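Plustix Gripper Trials

The Plustix gripper trials are a series of comparative tests of robot grippers carried out by the engineering firm Skasosar at its laboratory in Villanueva. The trials compare the ability of different end effectors to pick up, place and recover small household objects in and near shelving. They are named after Plustix, the simulation package in which most of the test runs take place. The program is directed by Renzo Marino.

Background

Skasosar began the work after a customer in Prudcombe asked for help in choosing a gripper for a shelf-stocking arm. Existing test results covered open tabletops, where an arm can approach an object from almost any side. They gave little guidance on shelves, where the upper board limits the height of the wrist and the side walls limit its turn. The first test plan was written in October and called for a single arm and controller to be used throughout, so that any difference in results could be traced to the gripper.

Grippers compared

The trials cover 2 gripper types. The first is a parallel-jaw model with flat pads, which close at an even distance along their whole length. The second has tapered fingers that narrow toward the tip. Both are mounted on the same wrist plate and driven at the same closing speed. Suction tools were considered in an early draft of the plan but left out, as the perforated shelves chosen for the trials were expected to cause false contacts with the cup.

Test environment

Each run is set in a furnished room model. Furniture is placed close together on purpose, and the gaps between units are narrow enough that a poorly planned path will bring the wrist or a finger into contact with them. Floors in the model are reflective, a setting kept from the start because mirrored edges are a known source of error in camera-based depth estimates.

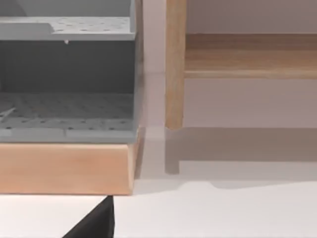
A black gripper finger in front of the wooden base of a gray shelving unit in simulation. Part of a light wooden furniture piece stands at right.

The main camera view is fixed for the length of a run. Contact between a finger and any furniture is logged by the simulator itself and does not depend on the camera. A run ends when the object has been placed, when it has been dropped, or when the time limit is reached.

Procedure and results

A full session consists of up to 2,000 runs, divided evenly between the grippers. Start positions are drawn from a shared list, and each gripper receives the same list in the same order. In the session reported on 14/02/2024, a total of 438 runs ended in contact with furniture. Most of these involved the parallel-jaw model, whose wider body struck side walls during the approach. The tapered fingers reached deeper into corners but lost more objects during lifting — a result the report linked to their smaller contact area.

Marino's report did not name a preferred gripper. It advised the flat pads for boxed goods on open shelves and the tapered fingers for thin items lying close to a wall.

Limitations

The report noted that friction values for the pads were taken from bench measurements and had not been adjusted for wear. Cable drag on the wrist was not modeled. A smaller set of runs on a physical arm was planned as a check on the simulated results, using the same controller and the same list of start positions.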